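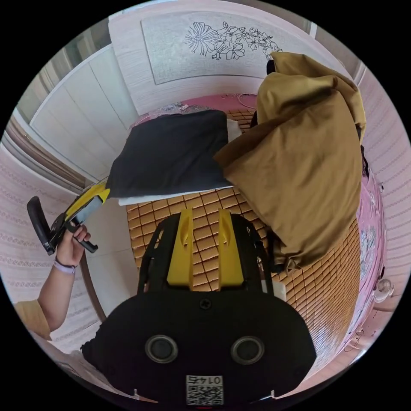
Photo: Zotik

Covilstead, 2/10/20

Zotik opens bed and mattress take-back service to all Covilstead households

Households across Covilstead can now have an old bed or mattress collected from their home and taken apart for reuse, under a service launched today by the bedding recycler Zotik. The service was tried in the Vamville district last year, where 800 mattresses were collected. It now covers the whole town, including flats above shops and homes let by private landlords.

Residents can book a collection by telephone or through the Zotik website. Crews will collect from inside the property, so there is no need to carry anything down to the pavement. A single mattress, a double mattress or a bed base each count as one item, and up to six items can be booked in one visit. Bedding such as duvets and pillows will be taken if it is bagged and left with the mattress, but does not count towards the total.

All items go to the Mabaso works on the eastern side of Vamville, where they are sorted by hand. Steel springs are baled and sold as scrap. Foam is shredded for carpet underlay. Cotton and wool felt are cleaned and used in the padding of new furniture. Wooden bases in good order are repaired, fitted with new slats and sold at low cost through the shop at the front of the building.

"Most people replace a mattress when they move house, and they have a very short time to get rid of the old one," said Mbali Sithole, managing director of Zotik. "In Vamville we found that the booking had to be quick and the collection had to be on the day we said. We have kept both of those things for the wider service."

The Mabaso works has been fitted out to deal with over 4000 mattresses a year. Two new cutting benches were installed in the winter, along with a covered unloading bay that keeps incoming loads dry. Mattresses that arrive soaked cannot be recycled, as the fillings hold water and spoil the rest of the batch. Residents are asked to keep items indoors until the crew arrives.

Dumisani Baloyi, works manager at Mabaso, said the order of work had changed a good deal during the Vamville trial. "We used to strip the cover first and sort everything afterwards. Now the loads are split by type as they come off the van. Pocket springs take far longer than open coil, and it makes sense to have one bench doing nothing else."

Landlords and letting agents can open an account and be billed monthly. Bushra Bangash, who manages rented homes in Vamville and used the trial service, said it had cut down on items left in shared hallways. "Tenants would leave a bed behind and it could sit there for weeks. I can now book it in on the same day I do the checkout."

Items that are heavily soiled or infested will not be accepted. Water beds and electrically adjustable beds are also outside the service for now, although Zotik expects to take adjustable beds from May, once staff have been trained to remove the motors and wiring.

The repaired bed bases are on sale at the Mabaso shop, which also stocks slats, bolts and centre legs for people who want to mend a bed at home. Ubaldo Costa, who runs the repair bench, will be able to advise customers on which parts fit. It helps to bring the old part, or a measurement of the inside width of the bed.

Notes to editors

Zotik collects and recycles bedding from homes, hotels and student halls. It is based in Covilstead and has its works and shop at Mabaso, Vamville.

Interviews and visits to the works can be arranged by contacting Petronella Cele, press office, Zotik. Visitors to the sorting floor must wear closed shoes.

Ends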